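11/01/2025 — bench room, Stesholm side

Drawer unit sort-out, cont. Writing this down before I forget which drawer is which.

Started with the small white unit since everyone complains about it. Tülin wants the Keresby labels kept, Bülent wants them gone. Leaving it until June, when the order list gets redone anyway. 68 part numbers on that list and half are things we don't even buy now.

Tabletop gets a wipe every time the unit moves. Use the mild stuff, not the Vatel spray, it leaves streaks. Scuffs don't come out with either so don't scrub at them.
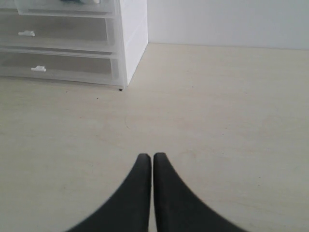 Table and white drawer unit, bench room.

Rules for the unit, as agreed with Alper (more or less):
— top row small stuff only, screws, clips, spare feet
— wide drawers for cable and tape, nothing heavy
— no loose blades anywhere. Alper found 2 last time, not funny
— lid is not a shelf. Nothing wet on it, no mugs

Vlasta asked if we could hang a rail on the wall behind the table and get the tape rolls off the unit alltogether. Fine by me. Needs a rail of 24 in or so, Enriquez has them in the catalog at 15 dollars. Have to check what the wall is made of first, don't want plugs pulling out with a full load of tape on it. Ertuğrul has the good drill, ask him.

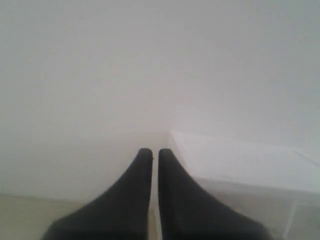 Also ask him for the short level, ours reads off at one end. If the rail goes up, keep it high enough that the top drawers can be pulled and lifted over the lid without hitting it. Measure with unit in place, not from memory, we did that with the coat hooks and had to redo them.

Drawers — wash in warm soapy water, dry all the way before they go back in. Pull straight, both hands on the wide ones. They tip if you yank on the handel.

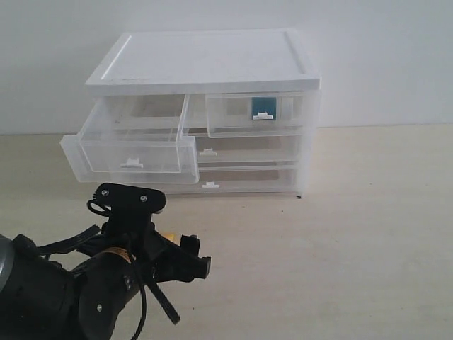 Can the wide drawers be swapped with the small ones up top?
Only within the same size. Wide goes in a wide slot, small in a small one, so plan the contents around that.

Still to do: new liner for the wide drawers, decide on label size w/ Tülin, order rail once wall is checked. Put old labels in the envelope, don't toss them yet.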